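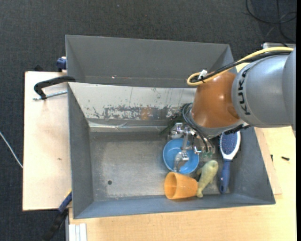 Vol. 2, Issue 4

Print this article | E-mail this article

Learning to pick from a crowded bin

Robots have been picking things up for decades, and they have been very good at it for as long as somebody told them exactly what the thing was and where it would be. Take away that knowledge and the success rate drops sharply. A hairbrush lying against a wall, a bowl with a cup beside it and a plastic fish at an angle are simple for a small child and still hard work for a machine.

The group at Seltmont that works on this problem has spent the past year on a method it calls Riretti. The work was done with an industrial arm made by KUKA, a metal gripper and a box of ordinary household goods and toys. The results were shared with partners in August, and they are interesting mainly for what the team chose to leave out.

Most bin picking systems of the last few years follow the same recipe. A camera looks into the bin, a trained network scores a large number of possible grasps, and the arm goes to the one with the highest score. If the grasp fails, the system takes another picture and starts again. Nothing is carried over from one attempt to the next. A robot can try the same bad grasp on the same object many times in a row, and anyone who has worked with these systems has watched it happen.

Riretti keeps the camera and the scoring network but adds a short memory. When a grasp fails, the system stores where the fingers were, how far they closed and how the objects moved. The next set of scores is adjusted with that record in view. A grasp near the failed one is marked down. If the object has shifted, the mark moves with it. The record is wiped when the bin is emptied, so the robot starts each new pile with no opinions about it.

The idea is not new. Earlier attempts used a memory too, but they trained it together with the network, which needed a great deal of data and tended to work only for the objects used in training. The Seltmont team left the network alone and wrote the memory as a separate step, with a handful of settings that can be changed by hand. It runs on the same computer as the rest of the system and adds little to the time between picks.

For the main test the team used a set of objects put together by Amoah, a supplier of test goods to research labs. It mixes hard and soft, deep and flat, and includes things that roll. In total the robot made 1181 grasp attempts, split between the plain system and the one with memory. The same starting piles were used for both, set out by hand from photographs. This is slow and dull work, and it is also never exact, as the authors admit in their report.

On easy objects there was little difference. A cup standing clear of everything else was picked up at the first try by either system most of the time, and a memory of failures is no help when there are no failures. The gap opened up with the awkward ones. Flat items close to a wall, and items with one good place to hold and many poor ones, were cleared with far fewer attempts. In the best case, the longest run of repeated failures was cut by up to 100 per cent, meaning that it did not happen at all. Averaged over every object the gain is a good deal smaller, and the team says so.

There were also cases where the memory did harm. A grasp can be right and still fail, perhaps through a small slip as the fingers close. The plain system would try it again and often get away with it. Riretti marked it down and went looking for something worse. Bowls suffered most from this. A rim can be gripped at almost any point, and after a couple of unlucky slips the system would give up on the whole side facing it.

The team's answer was to let the memory fade. In the current version a failed grasp counts heavily on the next attempt, less on the one after, and then drops away. The rate of fading was chosen by trial, and it is probably the weakest part of the method. A value that suited bowls was too forgiving for brushes. A version that sets the rate from the shape of the object has been tried, but there are no figures for it yet.

The other open question is what happens with a different gripper. All of the tests used the same one, and the way it fails is particular to it. A suction cup fails differently again – it either holds or it does not, and how far the fingers closed means nothing. Lerko, which runs sorting lines for returned goods, has asked for a trial with suction and will supply its own mix of items. Those will include bags and clothing, neither of which was in the original set.

The code for the memory step is to be released on its own, so that other labs can attach it to whichever scoring network they already use. The grasp records will go with it, failures included.

Print this article | E-mail this article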